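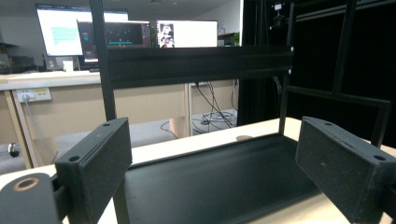 Cables on the floor under the monitor desk, seen from the wooden table

Print this ticket | E-mail this ticket | Shares: 13

Ticket 178 - Monitor goes dark for a few seconds
Site: Skoltetti office, Tusosville
Opened: March 5, 2023
Status: waiting for part

Problem
One of the three monitors at the desk loses its picture and comes back by itself. The other two stay on. It happened already in October, but then only when the chair was moved.

What I tried
1. Restarted the computer. No change.
2. Changed the refresh setting and put it back. No change.
3. Pushed the white cable firmly into the socket strip on the front panel of the desk. The monitor stayed on for 10 minutes, then dark again.
4. Went under the desk. The black cables lie in a tangle on the grey floor and I could not follow which one belongs to which monitor. When I pulled lightly on the bundle, the picture disappeared at once.

I think the video cable is too short and the tangle pulls on it. I ordered a 300 cm cable from Pasa and also a cable tray from Lei, to be screwed below the desk top. Until they arrive, please do not put your feet on the cables - and please keep cups away from the sockets.

Comments (3)

deskuser2: Same at my place last year. It was the plug on the monitor side, please check this also.

Ticket owner: Checked, the plug sits well. I will label both ends when the new cable is in.

upstairs: Can you order a second cable tray? Ours looks the same.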